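Two controllers, one purple drawer

I spent most of June comparing two ways of driving the same simulated robot, and I said I would write it up when I had enough runs. I now have 200 for each controller, so this is the write-up.

The task is simple to state. The robot has to reach a low cabinet and pull out the purple drawer with its right gripper. The left arm has no job and just has to stay out of trouble. The first controller is Taltari, which plans a full path for the arm and then follows it. The second is Atix, which makes small corrections at every step and never looks very far ahead. Ross Chisholm wrote the bridge that lets me swap one for the other without touching the rest of the setup, and it saved me a lot of work.

I kept the view from the robot's own body for all of this. It is steeply tilted and the white shell takes up a good part of it, but both grippers are in it, and those are what I wanted to watch. 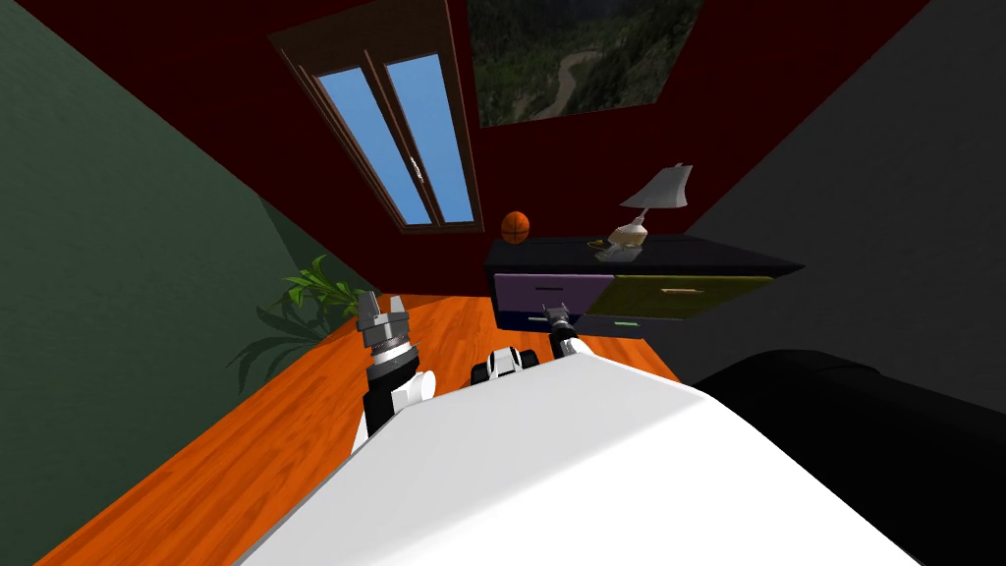
Right gripper near the purple drawer, left gripper open.

Taltari was the easier one to get going. I had it reaching the drawer on the first evening. Its trouble is the last 4 cm. If the planned path is slightly off, the fingers close beside the handle and the whole plan has to be thrown out and made again. With the planning limit at 300 ms it often ran out of time and the arm just stopped.

Atix took me a week to tune. At first the wrist shook so much that the fingers kept bumping the drawer front. Ningsih Rahman suggested lowering the gain on the last two joints only – I had been lowering all of them – and that fixed most of it. After that it missed the handle less often than Taltari, but it was slower on the long reach.

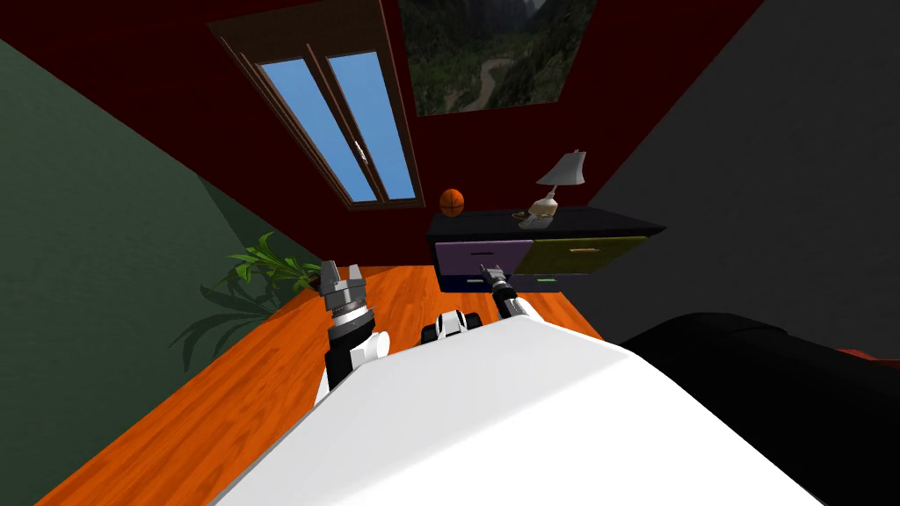

Page last changed: June, 4:40 pm

The open parallel gripper is fine for this. I also tried a version with longer fingers, from a model Hafþór Dalsgaard sent me, and went back after 40 runs. The longer fingers found the handle more easily but caught on the drawer edge when they let go.

For now I am using Taltari for the reach and handing over to Atix near the drawer. The handover still gives a small jerk in the wrist that I haven't tracked down. The olive drawer is next, with the same settings to start with.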